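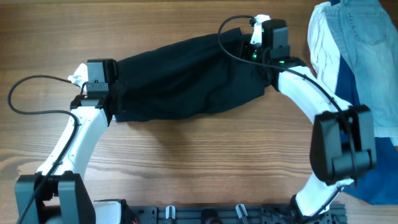

A black garment and a pile of clothes on a wooden table.

Print this article | Send by e-mail

Zillum clothing store asks for winter clothes, and fewer bags left at the door

October 5, 2022

ZILLUM - The secondhand clothing store on Fukik Street has started its autumn collection, and this year the rules for what can be brought in are a little stricter than before. The store wants to have 3000 pieces of winter clothing washed, folded and on the shelves before the first cold weeks. Residents can bring their clothes to the store itself or leave them at one of the 26 collection points in Zillum and the villages nearby.

The store is run by the Dervishi laundry, which took over the rooms four years ago, when the shoe shop on the ground floor was closed. Clothes are sold there for a fixed price of $2 for each piece, no matter if it is a child's sweater or a long coat. Families who have a card from the town's social office pay nothing.

In the spring collection the store received 394 bags. According to the laundry, that was more than it could handle in the time it had planned, and the last of those bags were opened only in late summer. A part of the contents could not be sold anymore. Some clothes had been packed while they were still damp, and after several weeks in a closed plastic bag they had to be thrown away, together with the dry things that were lying next to them.

For this reason the store now asks that bags are closed with a knot and not with tape, and that they are not bigger than a normal kitchen trash bag. Clothes should be washed and completely dry. They do not have to be ironed. They also do not have to be folded, because everything is taken out and folded again on the tables in the back room, to the same width as the shelves.

Folding is the slowest part of the work. A bag that was filled in a hurry often contains pants with one leg inside out, or a shirt that is twisted around the sleeve of another one. Every piece has to be pulled straight first, so that it is possible to see what it is, which size it has and if there is any damage. Dark clothes take the most time. On black fabric a small hole or a pulled thread is easy to miss, and the store has had complaints about black pants and sweaters more than about any other kind of clothes. The lamps in the back room were replaced with brighter ones in the summer, and dark pieces are now looked at twice, once when they come out of the bag and once before they go to the shelf.

What the store needs most at the moment are warm clothes for children between the ages of six and 12, and men's winter jackets in the larger sizes. Gloves, hats and scarves are welcome too. Thick socks are accepted if they are new or almost new. The store has enough women's blouses and summer dresses and asks people to keep these at home until the spring.

Not accepted are underwear, work clothes with oil or paint on them, curtains, bed linen and pillows. Blankets can be brought only to the store on Fukik Street and not to the collection points, where the boxes are too small for them. Shoes are a separate matter. They can be given at the counter, tied together by the laces, but there is only one shelf for shoes and it is often full.

Small damage is not a problem. A missing button or an open seam can be repaired, and the laundry has a sewing machine in the room next to the store. It helps if the button is put in the pocket. A broken zipper is more difficult, and jackets with a broken zipper are accepted only if the rest of the jacket is in very good condition.

Clothes which cannot be sold but are clean go to Buder, the recycling yard behind the train station. The thicker cotton is cut there into cleaning cloths, which are bought by garages and print shops in the area. Knitted things are pressed into bales and are picked up once a month. Buder does not take clothes directly from residents, and the yard asks people not to leave bags at its gate. This happened several times in the last year, mostly after the store had closed for the evening, and the bags were wet from the rain by the next morning.

The same problem exists on Fukik Street itself. Bags that are put in front of the door at night block the sidewalk, and on two occasions they were torn open before the store opened. A sign in the window now shows the opening hours and a map with the nearest collection point that can be used at any time. It is the gray box beside the entrance of the swimming pool, a walk of five minutes from the store.

The autumn collection continues until the end of October. The store is open in the mornings from nine to noon and in the afternoons from three to six, and the counter for donations closes half an hour before the store. People with more than four bags are asked to call first - the hallway is narrow, and there is no room to keep many bags there during opening hours.

The shelves with winter clothes will be opened for customers in the last week of the month. Until then the store sells what is left of the autumn clothes, for the same price. Customers with a card from the social office can already choose winter jackets for children. They should bring the card with them and ask at the counter, where the sizes that have been sorted so far are written on a list.

A list of all collection points is available at the store, in the town hall and at the Dervishi laundry.

Print this article | Send by e-mail

Get the local news from Zillum in your mailbox every morning. Enter your e-mail address to subscribe to our newsletter. You can unsubscribe at any time.

This website uses cookies to improve your visit. By continuing to use this site you agree to our use of cookies. Accept | More information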